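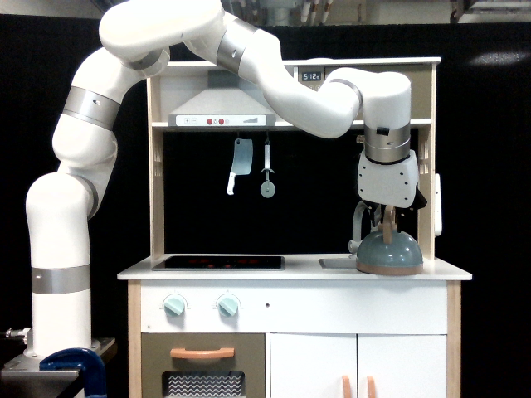 A white robot arm holds a toy kettle at a wooden toy kitchen.

Curero to release second album in June, club tour will follow

Apr 1, 2023

The pop duo Curero has confirmed that its second album will come out in June. The record is called Taltholm, after the small harbor town where most of it was written, and it will have up to 700 numbered copies on vinyl besides the usual digital release.

The news was shared on the duo's page late in the evening, together with a short piece of the first single, "Folville". The song is slower than the music Curero became known for. It starts with an electric piano and a low voice, and the drums come in only after the second verse. Many listeners wrote in the comments that they did not recognize the band at first, but most of them seemed happy with the change.

Curero's first album was a dance record, made quickly and almost completely on a laptop. It did well in clubs and on student radio, and two of its songs are still played often at summer parties. For the new one the duo worked in another way. They rented a former sail workshop in Taltholm, brought in an upright piano and recorded much of the material live in one room. In their message they write that they wanted to hear the walls a little, and that some takes were kept even when the tempo was not perfect.

The album was produced by Kim, a small studio team which until now has worked mainly with folk singers. This choice surprised a part of the audience. Kim is known for a dry and close sound with very little echo, and Curero always used a lot of it. In the short piece that was published, the voice is much more in front than before, and it is possible to understand every word.

The album has four guests, but their names are not published yet. The duo says only that one of them plays the accordion and that one song is sung in two languages. The full track list should appear when the single is released.

There will also be a tour. It begins in Folville, in the old cinema hall where Curero played its first paid concert, and continues through smaller clubs. The duo has chosen rooms with a good piano where this was possible - in the other places they will bring their own. For the live shows they will be joined by a drummer and a bass player. The older songs will stay in the program, although some of them have been arranged again for the bigger group.

Tickets for the Folville concert go on sale first to subscribers of the newsletter, and three days later to everybody else. One person can buy no more than two tickets. The vinyl edition can be ordered in advance from the duo's own shop, and the copies that are left will be sold at the concerts.

The video for "Folville" is already finished and will be shown on the same day as the single.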